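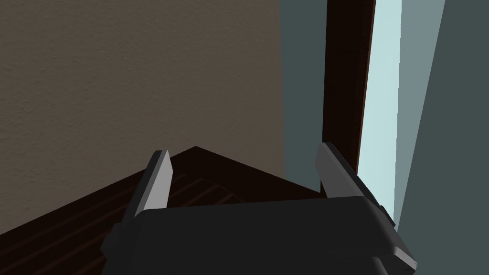 R. Chaudhry

The Nollormont books are a series of 4 fantasy novels for teenage readers, published by Nison and set almost entirely in a drafty hill town of the same name. They follow a ferryman's daughter who is sent away at fifteen to live with her great-aunt, and who finds, to her great annoyance at first, that the whole town goes silent every night at the stroke of nine. Why it does so is the mystery of the first book, and the answer (which won't be given away here, as many readers like to get there by themselves) shapes everything that comes after.

Setting

Nollormont sits above the river Tascombe, and the river has as much to do with the story as many of the characters. It floods in the second book, freezes in the third, and in the last one carries the heroine home again by a very roundabout way. The town is said to have 322 households, each with its own bell, and readers who love maps will be happy to hear that the endpapers show a good number of them, along with the mill, the tannery steps and the old toll road.

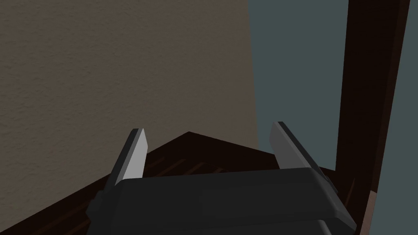
Gripper with its fingers apart, above a dark brown wooden surface.

Publication and style

The first novel came out in a small printing of 500 copies, and went back to press that November after school librarians began passing it along to one another. It is told in 35 short chapters, each opening with a line from the great-aunt's household book, usually a recipe or a bit of grumbling about the weather. The later volumes are longer and a good deal darker, though the household book stays to the end, and plenty of fans will tell you it's the part they go back to most. The romance is slow and rather shy, and doesn't really get going until the third book. 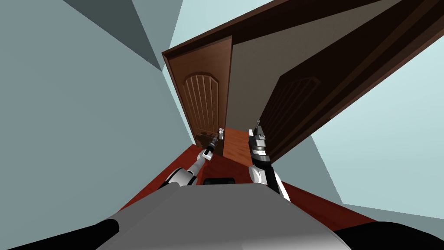

Do the Nollormont books need to be read in order?
It's best to start with the first one, as each book picks up within a few days of the one before and gives away the earlier endings quite freely.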